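**Teaching two arms to tidy a bedroom: leader arms or headset?**

**mopsandbuckets** wrote:

Right, long one, sorry in advance. I've been doing teleop on a two-arm setup since May and I've got to the point where I need other people's opinions, because mine go round in circles.

The job is bedroom tidying. Pillow straight, blanket folded back, things off the floor and onto wherever they live. I drive both arms from a pair of small leader arms (Fultimach ones, second hand, one has a sticky elbow) and record everything, then train on it overnight. I've got 427 recordings of the pillow alone. You'd think a pillow would be the easy bit! It's squashy, it forgives you, you can't break it. But every time I grab it I do it slightly differently, and I'm starting to think the robot has learned my dithering more than it's learned the pillow.

What I try to do is bring both fingers in from the sides at the same height, pinch together, lift a tiny bit, then turn. 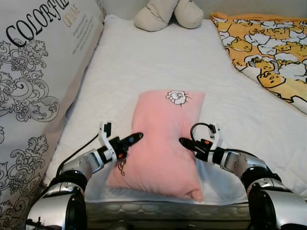 *Both grippers lined up either side of the pillow. The folded corner nearest the arms is the one that always gets me.*

If the corner's bunched I never know whether to flatten it first or just grab and shake it out. Sometimes I do one, sometimes the other. Is that bad? Should I pick one way and stick to it for all of them?

---

**gantry_gwen** wrote:

Pick one way. No question in my mind. I did 600 runs of a towel task with two of us driving and we each had our own idea of how to start, and the thing we trained would reach halfway to one start, change its mind and hover. It looked exactly like someone trying to decide on a biscuit. We binned her half (she was fine about it) and it got better the same night.

Also fix that elbow. If your leader sticks, your follower sticks, and then you've recorded a jerk 427 times.

---

**halfaturn** wrote:

I'd go the other way on the corner, sorry Gwen. If you always flatten first, what happens when the corner's already flat? It'll go and pat a perfectly good pillow. I'd keep both but make the choice depend on something it can see. Corner folded, flatten. Corner flat, go straight for the pinch. The trouble only starts when the same picture leads to two different moves depending on your mood.

---

**gantry_gwen** wrote:

That's just picking one way with extra steps, but fine, yes, I agree with that.

---

**mopsandbuckets** wrote:

OK that makes loads of sense, thank you both. My mood is definitely in the data. You can tell which runs were after tea.

The elbow: I had it apart last night. There's a bit of grit in the bearing and I've cleaned it, but it still catches when I bring my arm in close to my chest. Has anyone had luck getting spares for these? Pintér used to list them but the page has gone.

Other half of my question is the low stuff. The bed is at a lovely height and I can do that all day, but as soon as I have to reach down towards the floor I'm hopeless. The leaders are clamped to a table, so to get the followers down low I end up with my elbows up by my ears and my wrists bent the wrong way round.

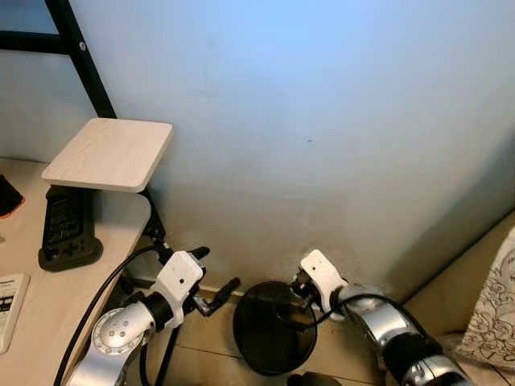
Flat round things by the wall are the worst for it. I come down over the top with the right arm, try to get one finger each side of the rim, and my hand is at such a daft angle by then that I can't feel how far I've closed. There's nothing coming back through the leader except the weight of it. I pinch too early and knock the thing, or I creep down so slowly that the run is three times as long as it should be. And the left arm just sort of waits there because I've forgotten I've got one.

So, headset and hand controllers for the low jobs? Or stay with the leaders and sort my posture out?

---

**Inex_or_bust** wrote:

Headset made me sick as a dog after 13 minutes, so bear that in mind. I had a go on one at an Inex open day. Lovely for reaching, because your hand just goes where you want it and the software works out the joints. But that's the catch too: you don't know what the elbow's going to do. Mine swung out sideways and clouted a shelf. With leaders you're posing the whole arm, so if there's furniture about you can steer the elbow round it.

If you've got a desk with bits sticking out near where you're working I'd stay on leaders.

---

**halfaturn** wrote:

Cheap fix before you buy anything: drop the table. Put the leaders on something knee height and sit on a low stool for the floor jobs. I did this with an old coffee table and my wrists stopped hurting straight away. You don't need the same seat for every task, you just need the joints to match up when you start.

---

**tealeaf_servo** wrote:

Don't do what he says about the stool unless you've got a back made of rubber. I lasted two evenings. I tilted the leader bases forward on wedges and that got me most of the way down with the table where it was. You do have to redo your zero positions, mind, or the followers will try to tilt as well and you'll get a fright.

On knocking things over: leave a few of the bad ones in if you recover from them. Knock it, back off, come in again, get it. Those are worth more than another clean one in my opinion, as long as you cut out any bit where you're sat there swearing.

---

**gantry_gwen** wrote:

Strongly disagree about leaving the knocks in. It'll learn to knock. Start the recording after the knock and keep only the recovery.

---

**tealeaf_servo** wrote:

We've had this argument before and I've still got 2000 runs with the knocks in and an arm that picks up saucepans.

---

**gantry_gwen** wrote:

And how often does it knock them first?

---

**tealeaf_servo** wrote:

Sometimes.

---

**mopsandbuckets** wrote:

Haha, right. I'll try the wedges first, I've got offcuts in the garage. Then fifty floor runs with Gwen's way of trimming and fifty with the knocks left in, and I'll train one on each and put the numbers up here. Pillow gets redone from scratch with halfaturn's rule. I'm a bit gutted about losing the old ones but I'd rather know.

Still after that elbow bearing if anyone's got one in a drawer.

---

**Inex_or_bust** wrote:

Try Grisari for the bearing. They don't list the Fultimach part by name, but measure yours across the outside and ask them for the sealed version. Mine came in a jiffy bag with no paperwork and it's been smooth ever since.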